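**Thread: Dyeing with weld — why is my green so sad?**

**potlid_prophet** — 2020-08-01

I overdyed a weld yellow with a weak indigo dip and got the color of hospital Jell-O. The Skirno recipe promised "meadow." I followed it to the letter, alum and all, and used 200 grams of dried weld, which cost more than the shirt.

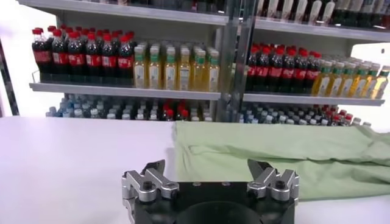

My theory is the water. We're on a well out here and it tastes like a fence. Has anyone had iron dull a yellow before the blue even went on?

**madder_than_you**

Iron pushes weld toward olive. Yours went pale, so I blame the indigo. One weak dip gives you mint. Two weak dips give you green. The Skirno book was written by someone with a very optimistic lamp.

**Orkov_refugee**

Disagree. More dips won't save a thin yellow. Did you scour first? Twenty minutes in warm water with dish soap is a bath, and it doesn't count. I simmer cotton for 2 hours with soda ash and the water still comes out looking like tea.

**potlid_prophet**

I gave it a bath.

**Orkov_refugee**

There it is.

**bitska_beth**

Mine from December came out in the same family and I love it, so I'm no help at all. Bitska alum, rain barrel water, one dip, zero regrets.
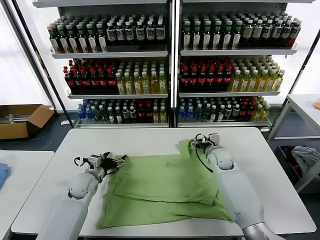
*Pale lime, collar still a bit bunched.*

**madder_than_you**

Okay, that's nice. I still say two dips.

**potlid_prophet**

Scouring the next one tonight. If it comes out mint again I'm telling people it was the plan.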